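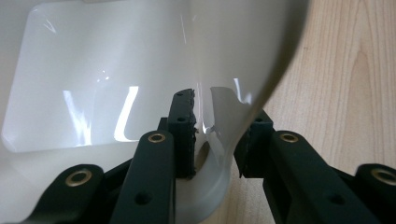 6/13/19
By Fastine News Desk

Varkance has started gathering handling examples for Byun, its learning system for robot grippers. Operators work at a table with a gripper in each hand, picking up and turning everyday items while cameras record. Sessions at the Gostel site last 17 minutes – 58 were logged in the first week.

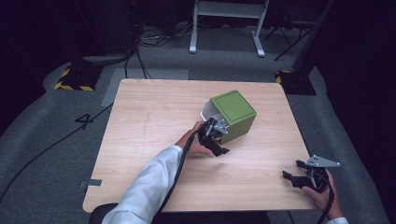

An operator holds a gripper against a green box at a recording table.

The company plans to add 3 more tables and keep recording through December. Training on the first batch begins in 5 weeks.

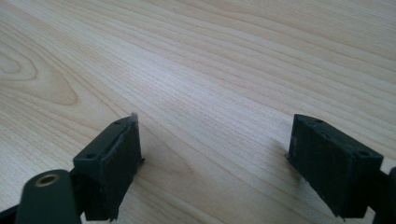
Gripper fingers over the wooden tabletop.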